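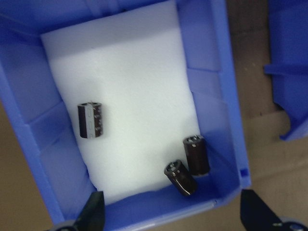 Wrist view, capacitors on the foam in the blue bin

Hello all, Anatole Poulain at Rurthorpe again, with another one for the Temeo planner I'm afraid. Since the November update the detector merges two capacitors into a single grasp target whenever they lie close together – the one standing apart gets its own box without any fuss. Confidence reads 72 for the merged pair and 34 after I lower the overlap setting.
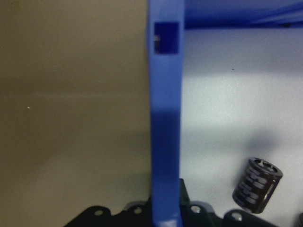 I've also raised the planner timeout to 2000 ms and restarted the Visden node, with no change at all. Could someone kindly tell me which log you'd like next?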